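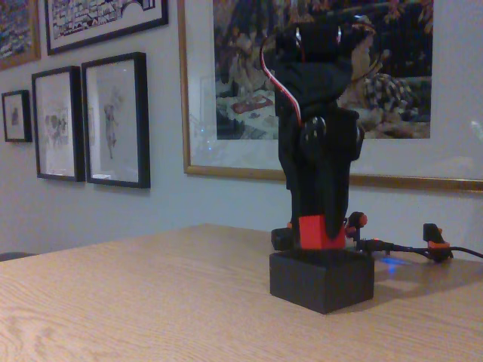
Arkholm desk arm kit: anyone past the first month?
Hobby Arms & Small Robots > Kits and Reviews

solderfume
Posted 22 Sep 2026

Finished the build last night. It stands up, it has a light on, and I have no skin left on one thumb. For the record this is the base kit, not the one with the gripper bundle. I paid extra for the red block between the base and the arm because the page called it the "reinforced turntable" and I am weak.

First impressions before the regret sets in:

Parts were all there, including four spare horn screws, which I have already lost.

The manual is 56 pages long and page 31 is page 30 again. If yours goes from "seat the shoulder bracket" to "seat the shoulder bracket," you are not having a stroke.

The top servo lead is too long. Mine swings out in a big loop and I can see it catching on something the first time I run a full wrist rotation. Did people zip tie theirs, or shorten it, or just live like this?

Haven't run the calibration yet. Talk me into it or out of it.

mudlark_77
Zip tie, loosely, at the elbow. Not tight. I did tight and the arm reached up, ran out of wire and unplugged itself, like a dog getting to the end of the leash.

Do the calibration cold, straight after power on. The servos drift once they warm up and the Arkholm software writes down whatever it sees.

PascalB
I'll be the one to say it. You paid Arkholm money for a Lorier with a different color block. Same brackets, same hole spacing, and I've swapped the forearm links between the two without filing anything. The Lorier is 60 bucks less and the manual has all its pages.

solderfume
Where were you in July, when I ordered it?

PascalB
In the Lorier thread, being ignored.

Kamonchanok Boonchu
The links are the same, the servos aren't. I have both arms on my bench at work. The Lorier ships with a plastic second gear in the shoulder. The Arkholm is metal all the way through. For waving hello it makes no difference. If you leave it holding a load out at full reach for an afternoon you'll hear the Lorier before you see it.

I also think the extra for the turntable is fair. The stock Arkholm one has a bit of slop side to side, and at the tip that's several millimeters. Whether "reinforced" is the word I'd use, no. It's a thicker block.

PascalB
My Lorier has done 4,000 cycles on the original shoulder, picking up a bottle cap and putting it down again. So I'd call that gear adequate.

Kamonchanok Boonchu
What does a bottle cap weigh, Pascal?

PascalB
It's a metal one.

mudlark_77
lol

greta_not_garbo
Can I ask a beginner question in here? I've got the Arkholm in my cart and it keeps offering me the Minalano motion software on subscription. Is that needed or is it the undercoating on a new car?

mudlark_77
Undercoating. The free software does record and playback, which is what you'll do for the first two months anyway. Minalano gets you smoother paths and a very nice splash screen.

solderfume
I took the free trial. It wanted my phone number before it would let me move joint two.

Kamonchanok Boonchu
I'd disagree a little. If you want straight line moves at the tip, the free one can't do it without you writing the math yourself. Greta, do you like math?

greta_not_garbo
I do not.

Kamonchanok Boonchu
Then put it down as a maybe. Don't pay for the year.

toolchest_tim
Nobody's mentioned the power supply. The one in my box buzzed and got hot enough that I moved it off the carpet. Chaimongkol sell a replacement for 50 dollars with the right barrel plug and mine has been silent on it. Support did offer to send me another of the same, which I thought was brave of them.

solderfume
Mine's quiet so far. I'm knocking on the table as I type this.

Update, calibration done, cold, as instructed. Joints one to four went through fine. Joint five reported an angle of 371 degrees, which I admire. Power cycled it and it came back to something on this planet.

Repeatability with a pencil taped to the end: dots within around 2 mm of each other, at half speed. At full speed it signed its name.

PascalB
Lorier does the same at full speed, in fairness.

solderfume
That's the nicest thing you've said about mine.

Kamonchanok Boonchu
Joint five, check that the horn is on the right spline. Page 44. One tooth off and it will keep doing that every few boots. You'll have to take the wrist apart, sorry.

solderfume
The screws for which are the ones I lost spares of. Okay. Back later.

greta_not_garbo
I've taken it out of the cart and put it back in twice while reading this. Does the Lorier come in red?

PascalB
Gray. You can paint it.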